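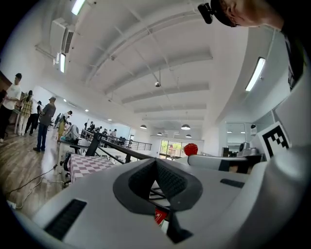 Figure 4.1 A strawberry shape, red and bumpy, with the seeded texture we'll be talking about.

Chapter 4
What Counts as a Fruit?

I taught my first plant biology class at a community college in Jedport, in a room that had been a typing lab, and I opened with a question I thought would take five minutes. I wrote the word "fruit" on the board and asked everybody to shout out examples. Apple, banana, grape, fine. Then somebody in the back said tomato, somebody else said no way, and we lost the whole hour. I've started the fruit unit that way ever since, and if you're reading this chapter before class, please act surprised.

The trouble is that "fruit" is two words wearing the same coat. In the kitchen, a fruit is a sweet thing you'd put in a pie. In botany, a fruit is the ripened ovary of a flower, usually with seeds inside it. Most of the time the two meanings overlap well enough that we don't notice there are two. But cucumbers, green beans, pumpkins, peppers and eggplants are all fruits to a botanist, and so is each grain in a sack of wheat. Rhubarb, which goes into plenty of pies, is a leaf stalk.

You learned the parts of a flower in Chapter 3, and you'll want them now. Look back at the diagram of the pistil if it's gone fuzzy. The stigma catches the pollen, the style connects it to the ovary, and inside the ovary sit the ovules. After fertilization each ovule can become a seed, and the ovary wall around them becomes the fruit wall, or pericarp. Everything in this chapter grows out of that one change (sorry, I couldn't help it).

Let me start with an easy one. Take a peach. One flower, one pistil, one ovary, one fruit. The skin is the outer layer of the pericarp (exocarp), the juicy part is the middle layer (mesocarp), and the hard pit is the inner layer (endocarp). Crack the pit and you'll find the seed. A fruit built like that is called a drupe, and once you know the pattern you'll find it in cherries, plums and olives. Students usually like drupes. Drupes behave.

Now the strawberry, which does not behave at all.

When you eat a strawberry, the soft red part didn't come from an ovary. It came from the receptacle, the swollen tip of the flower stalk that all the other flower parts are attached to. The little specks on the outside, the ones that get stuck in your teeth, are what most people call seeds. They're fruits. Each one is a small dry fruit called an achene, made from its own tiny ovary, and the real seed is inside it. So a strawberry is a whole crowd of fruits riding around on the outside of something that isn't a fruit in the strict sense. Botanists call it an aggregate accessory fruit – aggregate for the many ovaries from a single flower, accessory for the tissue that got recruited from elsewhere.

I remember being really annoyed when I first heard this. I was a sophomore, my lab instructor was a patient man named Aurel Barbu, and I told him it seemed like the sort of thing people make up to win arguments at parties. He handed me a razor blade and a hand lens and told me to slice one down the middle and follow the pale threads. I did. They run from the core out through the red flesh and up to the achenes, a little supply line for each. Those are the vascular bundles, and after I'd seen them I stopped grumbling. You'll do the same thing in Lab 4, so bring a hand lens if you own one.

The achenes aren't just passengers, either. While the strawberry is growing, they make a hormone called auxin, and auxin tells the receptacle underneath to swell. Pick the achenes off a very young strawberry and the receptacle mostly stops growing. Leave them on one side only and you get a lopsided berry. If you've ever grown your own and found a few puckered, knobby ones in the patch, poor pollination is a common cause: where the ovules weren't fertilized, the flesh nearby didn't get the message. We'll come back to auxin in Chapter 9 and it will be less cute there.

While we're here, a strawberry isn't a berry. A berry, in botany, is a fleshy fruit from a single ovary with no hard pit, and that covers grapes, tomatoes, blueberries and – yes – bananas. A raspberry isn't one either. It's a cluster of small drupes. I'm not asking you to correct anyone at the grocery store. Please don't, in fact. I did it for a whole summer and people stopped inviting me to cookouts.

How to read this chapter

We'll take simple fruits first, dry and then fleshy, and then the aggregate and multiple fruits, and we'll finish with how seeds get around. There are 15 terms in bold in the next section, and I'd make cards for them. Don't try to learn the names as a list on its own. Get some actual fruit, cut it open, and say the words out loud while you point.

Before you go on

Pick three fruits from your kitchen, sweet or not. Sketch each one cut lengthwise and again cut across the middle. Label the seeds, the pericarp if you can find it, and any scar left by the flower. Put a question mark next to anything you're unsure of and leave it there until you've read Section 4.2. Then you can eat the fruit.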